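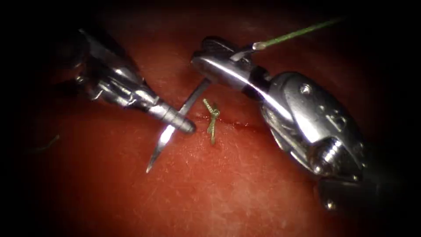 Issue 15, page 3

THE LEVEL AT FILLIDNESS

Kenna McIver reached the gauge hut at Fillidness at low water and wrote the time in the book before she took her gloves off. The procedure required it. The hut stood on the seaward end of the old pier, over a vertical pipe with a float in it, and the float was joined by a wire to a pen, and the pen drew the tide on a drum of paper. The drum turned once a day. A clockwork drove it. She wound the clockwork, changed the paper and signed the corner.

The second task was the check reading. A graduated board was fixed to the outside of the pier, and the observer read the water against it by eye, then compared the figure with the pen. A difference of 2 centimetres was allowed. Anything greater went in the remarks column.

The difference was greater. She read the board again, lying flat with her chin over the edge, waiting for the swell to pass through its high and low and taking the middle. The pen said the sea was lower than the board said it was.

There are few causes for this. The wire can slip on its pulley. The inlet at the foot of the pipe can choke with weed, so that the water inside lags behind the water outside. The board can be knocked by a boat. She tested the wire and found it sound. She poured a bucket of water down the pipe and watched the pen rise and then fall back in good time, so the inlet was clear. The board had all its bolts, and the paint on the bolt heads was unbroken.

She wrote the figures down and left the remarks column blank.

Gregor Cowie had kept the gauge before her. He lived at Curnumthorpe, in the end house, with the old books on a shelf over the stove where they had dried out and curled. He read her figures standing up.

"You've levelled the board?"

"In May."

"From which mark?"

"The one on the chapel step."

He took down a book and opened it on the table. Each year he had carried a line of levels from the chapel to the pier with a staff and a borrowed instrument, and each year he had carried it back again to see whether it closed. It had always closed. The last page gave the chapel mark, the pier mark and the height between them, in pencil, with the sum worked in the margin.

"There's another mark," he said. "Innes cut it. On the rock behind the slip, under the turf. I never used it, because the chapel was easier."

"Is it in the book?"

"It's in the first book."

The first book was not on the shelf. It was in a drawer in the bedroom, wrapped in a tea towel, and it took him some time to bring it. Innes had written a small upright hand. He gave the rock mark in feet and tied it to the chapel step and to the pier, and beneath the figures he had put a note: chapel founded on clay, use with caution.

They went out the next morning with the staff. Kenna cut the turf with a spade and folded it back. The mark was a horizontal line with an arrow under it, and the cut was still sharp enough to take the foot of the staff. Gregor held the staff. He held it well, rocking it slowly towards her and away so that she could take the lowest reading. They went from the rock to the chapel, from the chapel to the pier, and from the pier back to the rock by the shore path, and the line closed within the thickness of a pencil mark.

The chapel had gone down. The pier, measured from the rock, stood where Innes had left it. In May she had moved the board to agree with the chapel, and the board had been wrong from that day, and the pen had been right.

"How long has it been sinking?" she said.

"Read me the barometer first," said Gregor.

He had always taken the pressure before working on the sums. She went to the hall and tapped the glass. It stood at 991. He wrote this at the top of the page and began to subtract, year by year, her figure from his and his from Innes's. His own line had closed every time. A line that goes out from a sinking step and comes back to the same step will close.

He worked until the lamp was needed. At the end he turned the book round so that she could check the arithmetic. There was one error, in his eighth year, and she corrected it. He initialled the correction.

"You'll want to put it in the remarks," he said.

She opened the tide book at October 11, 2021 and wrote: Board to be reset from rock mark (Innes). Chapel mark not to be used. She considered the space that was left, and added his name as staff holder.

Low water was at ten past six. She took the spanner from its hook and a tin of grease for the bolts, and he came with her as far as the slip to put back the turf.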